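How to Set Up a Compact Countertop Station with a Small Drawer Cabinet

Filed under: Small Kitchens
Updated Tue 15 October

This tutorial covers the layout of one work surface that has to hold a small drawer cabinet, a toaster oven and everyday tableware. The method suits any table that is used from one long side. Read all the steps before moving anything heavy.

What you need

A table or counter you can reach across without leaning
A drawer cabinet, small enough to lift with two hands
A mug tree
An upright plate stand
One open basket
Masking tape and a tape measure

Step 1. Clear and measure

Remove everything and wipe the surface. Measure the usable width and depth. On a table with rounded corners, measure between the points where the curve starts. Write both figures down and mark the center of the long side with tape.

Step 2. Place the cabinet first

The cabinet is the tallest fixed item and goes in a far corner. Turn it so that the drawer opens toward the middle of the surface. A drawer that opens toward the wall or over the edge will not be used.

Pull the drawer to its full extension and mark where the front stops. Add 18 mm for fingers behind the handle. Nothing permanent goes inside that line.

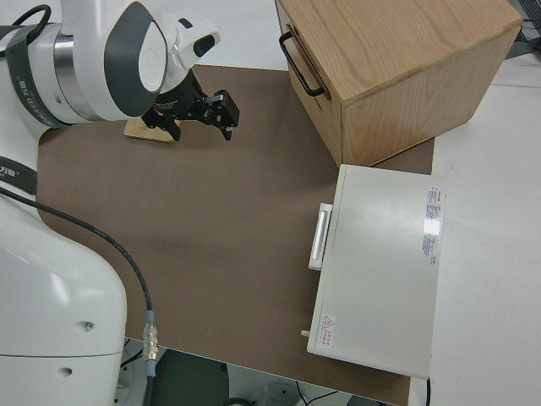 Cabinet at the far right, handle facing left.

If the cabinet slides when the drawer is pulled, put thin felt or rubber pads under the corners. Check that the cabinet still sits level, then open the drawer again. Pads that are too thick make a light cabinet rock.

Step 3. Place the appliance

The toaster oven goes on the same side as the cabinet, nearer to the user. Door and controls must be reachable without passing a hand over the top of the case. Follow the clearances in the manufacturer's manual; they take priority over any layout given on this page. Open the door fully and confirm that it does not meet the cabinet or the open drawer.

Route the power cord along the back or side. It should not cross the open part of the surface.

Step 4. Place the tableware

Light items go on the side opposite the appliance and along the back edge. The order is as follows.

Plate stand: at the side, with plates upright. Leave 100 mm of free space in front of the plates so that one can be tilted out.

Mug tree: at the back, near the center. Hang mugs by the handle and balance the load on both sides of the post. Two mugs are enough for daily use on a small base.

Basket: at the back corner, for produce that does not need the refrigerator that day. Corn on the cob fits best laid diagonally, side by side. Do not stack it above the rim.

The middle stays open. A clear area 254 mm deep is the minimum for a cutting board or a dinner plate with room for both hands.
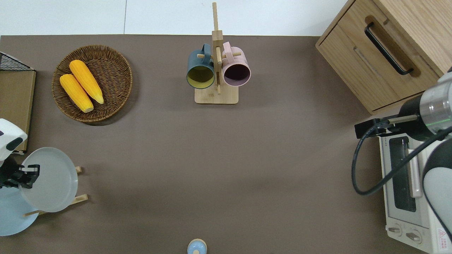

Step 5. Test the layout

Run through one ordinary task from start to finish: take a plate, take a mug, open the drawer, open the oven door. Note any point where one item has to be moved to reach another. Correct that item only and repeat the test.

Remove the tape when the layout has stayed the same for a week.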